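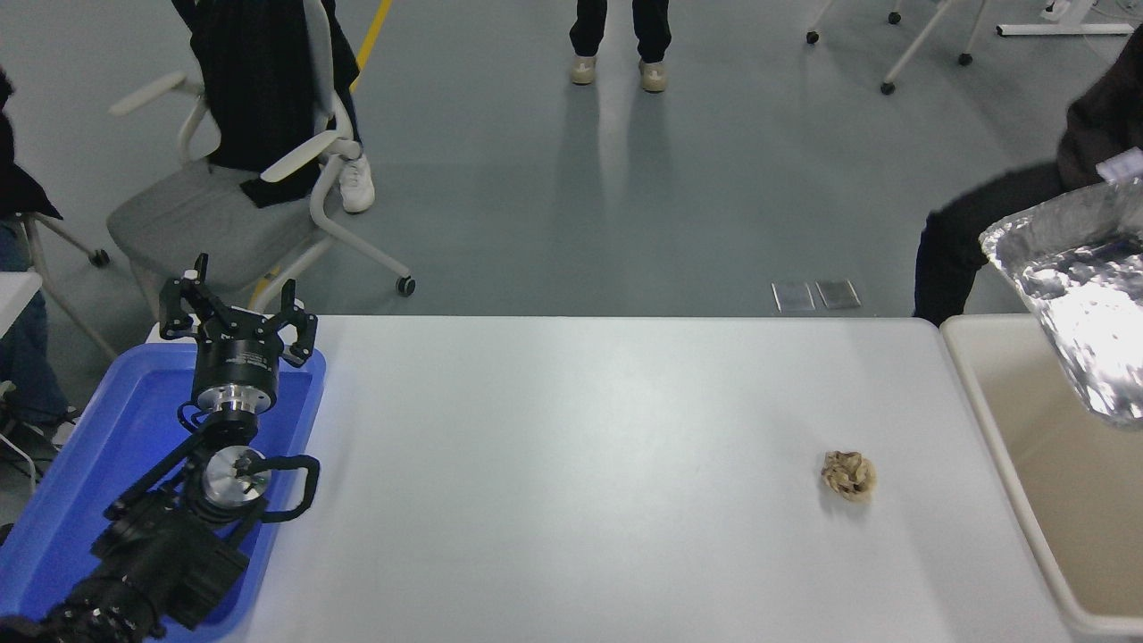
종이 타월을 없애겠다는 약속

사무실 건물 화장실에서 종이 타월이 사라지기 시작한 것은 작년 가을쯤부터다. 세면대 옆에는 손 건조기가 붙고, 그 위에 나무 그림이 그려진 스티커가 붙는다. 손을 말릴 때마다 숲을 지킨다는 내용이다. 나는 그 스티커를 볼 때마다 누가 이 계산을 했는지 궁금했다.

건조기 업체 위르넬(Wirnel)의 소개 책자에는 한 층에서 한 해에 나오는 종이 타월이 2,190묶음이라고 적혀 있다. 하루 여섯 묶음에 365일을 곱한 숫자다. 주말에도, 설 연휴에도 누군가 꼬박꼬박 여섯 묶음을 뽑아 쓴다는 뜻이 된다. 업체에 문의했더니 "이해를 돕기 위한 수치"라는 답이 왔다. 무엇을 이해하라는 것인지는 답에 없었다.

종이를 덜 쓰자는 말에 반대할 생각은 없다. 한 번 손을 닦고 구겨 버리는 물건에 펄프와 물과 운송비가 들어가는 것은 사실이고, 젖은 종이는 재활용도 어렵다. 문제는 대안이라고 팔리는 물건들이 받는 대접이다. 종이 쪽은 벌목부터 소각까지 낱낱이 따지면서, 건조기 쪽은 벽에 달린 순간부터 전기료만 따진다. 모터를 만들고, 고장 난 기계를 떼어 내고, 부품이 단종돼 통째로 바꾸는 일은 계산표에 칸이 없다.

내가 본 한 상가 건물은 건조기를 들인 지 2년 만에 절반을 교체했다. 관리사무소 직원은 소음 민원이 먼저였고 고장은 그다음이었다고 했다. 그사이 입주자들은 옆 칸의 화장지를 뜯어 손을 닦았다. 화장지 주문량은 늘었는데, 이 숫자는 '종이 타월 절감 실적'에 잡히지 않는다. 품목이 다르기 때문이다.

재생 종이라고 사정이 아주 다르지는 않다. 티스틱스(Tistix)는 표백하지 않은 갈색 타월을 '재생 원료 100퍼센트'라고 광고한다. 포장 뒷면의 작은 글씨를 읽어 보면 원료 대부분이 제지 공정에서 나온 자투리다. 공장 안에서 어차피 다시 쓰던 것을 재생이라고 부르는 셈이다. 소비자가 떠올리는, 분리수거함에서 돌아온 종이는 얼마나 들어 있는지 표시가 없다. 갈색이면 친환경이고 흰색이면 아니라는 인상도 의심스럽다. 색을 입힌 갈색 종이도 시중에 있다.

천 수건 임대는 더 그럴듯하게 들린다. 카라흐(Karach)라는 업체는 수건 한 장을 백 번 넘게 빨아 쓴다고 설명한다. 세탁 공장이 도심에서 얼마나 떨어져 있는지, 세탁물이 반쯤 찬 트럭이 하루에 몇 번 오가는지 물었지만 영업 비밀이라고 했다. 가까운 곳에서 모아 빨면 종이보다 나을 수 있다. 멀리서 조금씩 실어 나르면 모르는 일이다. 모른다는 말이 책자 어디에도 없다는 점이 걸린다.

가정용 시장도 같은 길을 간다. 일레스(Illés)의 '평생 행주' 세트를 사서 반년을 써 봤다. 기름 묻은 프라이팬을 한 번 닦고 나니 다시 식탁을 닦기가 꺼려져 결국 키친타월을 꺼냈다. 설명서는 삶아 쓰라고 권하지만 행주 한 장을 삶자고 냄비 가득 물을 끓이는 것이 절약인지 잘 모르겠다. 지금은 행주 네 장이 서랍에 있고 키친타월은 예전보다 조금 덜 산다. 조금이라는 말 외에 더 정확하게 말할 자신은 없다.

취재하면서 가장 믿음이 간 이야기는 어느 구내식당 영양사에게서 들었다. 그곳은 아무것도 새로 들이지 않았다. 한꺼번에 서너 장씩 딸려 나오던 타월 통을 한 장씩 나오는 통으로 바꾸고, 식탁마다 놓던 냅킨을 배식대 한 곳으로 옮겼다. 한 달 600인분이 넘는 행사 도시락에서도 물티슈를 달라는 사람에게만 준다. 종이 값이 줄었다는데, 얼마나 줄었느냐고 묻자 장부를 따로 나눠 적지 않아 모른다고 했다. 이번 취재에서 모른다는 말을 먼저 꺼낸 사람은 그 영양사뿐이었다.

우리 사무실 화장실에는 지난달 건조기가 들어왔다. 스티커의 나무는 세 그루다.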